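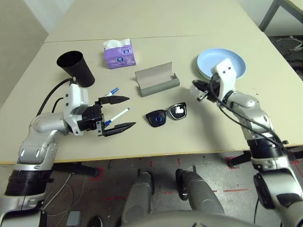

Every guide to making a home inventory seems to want you to download something first. I tried two of the apps, Fesura and Brurna, and gave up on both before I had finished the hallway closet. They want a category, a condition grade and a room tag for every object you own. I doubt many people who praise them have entered a whole apartment.

What follows is the method I ended up with. It takes an afternoon, needs a phone and a spreadsheet, and leaves out most of what you own on purpose.

## Decide what you're making it for

An inventory is for the day you have to tell an insurer what was in the place. If you want one so you'll "feel organized," go ahead, but I can't vouch for that part.

Find your policy and read three things: the deductible, whether you're covered for replacement cost or actual cash value, and the limits on special categories. Jewelry, cash, bikes and musical instruments often have their own caps, and the caps can be low. My neighbor Merle Rewi had a careful list of her late aunt's rings and had never looked at the jewelry limit. Her list was fine. Her coverage wasn't, and a spreadsheet doesn't fix coverage.

## Film first, write later

Walk through every room with your phone recording video. Go slowly, start at the door, keep the wall on your left, and talk. Say the brand and when you bought it if you remember. Open every closet and drawer and hold the phone there for a few seconds.

Don't tidy up first. I've seen the advice to clean before filming and I think it's how people end up never doing the job.

A few habits that help:

- Turn on the lights, even in daytime.
- Say the name of the room out loud as you enter.
- Stop recording between rooms. One long file is a pain to search.
- Do the basement, the car and the storage unit too, if you have them.

## Write down only the things that would hurt

This is where I part ways with the apps. Open a blank spreadsheet and make these columns: item, brand and model, serial number, year bought, what you paid, where the receipt is. Leave out "condition." Everyone writes "good."

Now go room by room and list anything you'd be upset to pay for again. For me that came to 52 lines. Laptop, mattress, winter coats, the stand mixer, the decent pans. Clothes can go in as groups ("work shirts," "boots") with a total for each.

Serial numbers are the dull part. Photograph the sticker instead of copying it by hand, then type it in later sitting down. I copied four by hand and got one wrong.

Be stingy with guesses. If you don't know what you paid, look up what the same thing costs today and write "today's price" beside it. My total came to $3,337 more than I had told the insurer when I signed up, and I would not have trusted that number if half of it had been guesswork.

## Let the video cover the small stuff

Cups, plates, pens, tissues, whatever lives on the table. You'll read that it all adds up, and after a total loss it does, a bit. It still doesn't deserve a line each. One slow pass of video over the tabletops and another inside the kitchen cabinets will do, along with a single line in the sheet reading "kitchenware, see video."

Rawiri Ruddock, who used to share this apartment with me, disagrees and lists his forks. He has not finished his list.

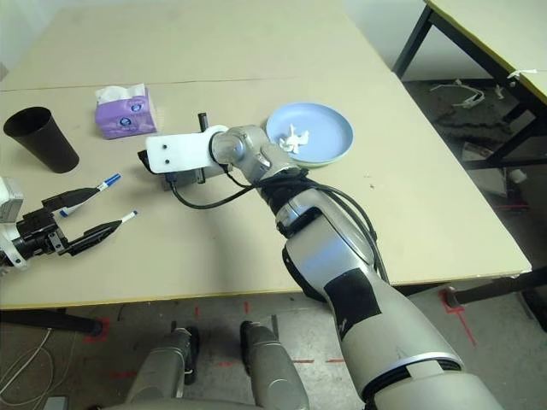
## Put it somewhere that isn't your home

An inventory on a laptop that gets stolen is gone with the laptop. Keep one copy in whatever cloud storage you already use and one with a person. Mine is on a thumb drive at my sister's. I'm wary of "lifetime" storage offers from inventory services, as it's rarely clear whose lifetime they mean.

Check that you can open the files from a device other than your own, logged out, using only passwords you know by heart or can get to. I failed this test the first time.

## Update it less than they tell you

The usual advice is every few months. I don't believe anyone does this. Pick one date and stick to it. I use February, when I'm pulling out receipts for taxes anyway. Between times, add a line when you buy something expensive, and delete the line when you sell it.

If you move, film the new place once the boxes are empty and keep the old video for a year.

Last checked 30/08/2022. Policy wording changes, so read your own before relying on mine.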